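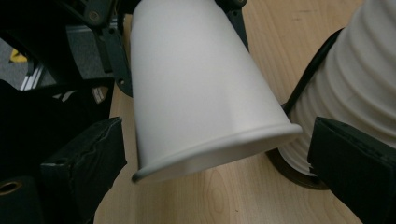 The End of the Washable Plate

For most of the last century, a church supper or a company picnic ended the same way. Somebody ran hot water, somebody else found the towels, and the dishes went back into a cupboard until the next time. In many towns that cupboard is still there, full of heavy plates that rarely come out.

Hurport is one of those towns. Its community hall owns 200 china dinner plates, bought as a set when the building opened. They were last used for a full sit-down meal 15 years ago. Since then almost every event in the hall has run on paper.

The change came slowly. The old kitchen had two deep sinks and no dishwasher, and washing up after a large dinner took 4 hours. Families who rented the hall on a Saturday had to be out by midnight. Once the grocery store began selling plates and cups in bulk, the choice was easy.

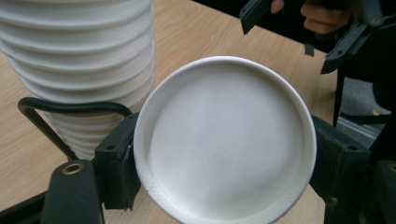 A white paper plate with a raised rim.

Boychuk, the restaurant supply store on the main road, has watched the same thing from the other side of the counter. It used to rent out china by the crate. Now the crates sit in the back, and the front shelves hold disposables, from thin plates for cake to stiff ones meant for barbecue.

Trash is the part that bothers people. A big wedding can fill the hall's dumpster, and the town pays for an extra pickup. Paper soiled with food mostly can't go in the recycling, and the nearest compost site doesn't take coated plates.

So the hall is trying to go back, at least partway. Starting in June, renters can pay a flat fee to use the china, with a newly installed dishwasher to handle the cleanup. A load takes 4 minutes. The hard part is scraping and stacking, and then there is the question of who stays behind to do it.

Early bookings are mixed. Two wedding parties have asked for the china. A family reunion looked at the plates, picked one up, and said paper would be fine – they had small children coming.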